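Clomville v Zuvthorpe, and the long way home

August 2026

I said after last season that I wouldn't renew my membership, and then I renewed it. The club put the price up by 5 dollars and threw in a scarf, so I suppose the scarf did it.

Yesterday was the first home match. Clomville played Zuvthorpe, who came up from the division below and brought more supporters than we had.
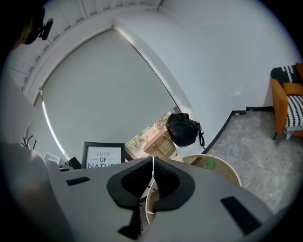
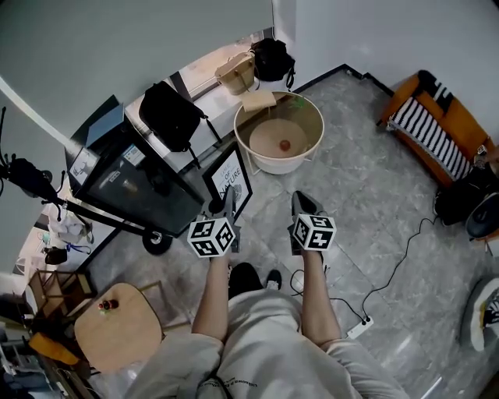
The gate was given over the loudspeaker as 600. The ground holds 2,000 and I have never seen it full, but the covered side was busy and the line for chips went back past the toilets. I missed the kickoff standing in it.

We played a back three, which we haven't done since the old coach left. It didn't suit us. Both wing-backs were caught up the field in the first half and Zuvthorpe kept hitting the same long ball into the corner behind them. Their goal came from exactly that, a low cross and a tap-in at the far post. Our keeper might have come for it. The man beside me thought he should have, and told him so for the next half-hour.

After the break we went to four at the back and looked a lot better. The equalizer was a header from a corner with 50 minutes gone. I had a good view of it for once. After that neither side did much – a free kick over the bar at our end, a shout for handball at theirs that I wouldn't have given.

So 1–1, and a fair result. I would still like to see a proper holding midfielder. The one we have is tidy but he gives up a yard whenever somebody runs at him, and Vieira will run at him all afternoon when we go there next.

The Utska bus was late again, so I walked to the highway stop and caught the other one. It takes longer but the driver had the late match on the radio. I got home after dark, and the scarf had already started to come apart at one end.

Vieira away is a noon start. I haven't decided if I'm going.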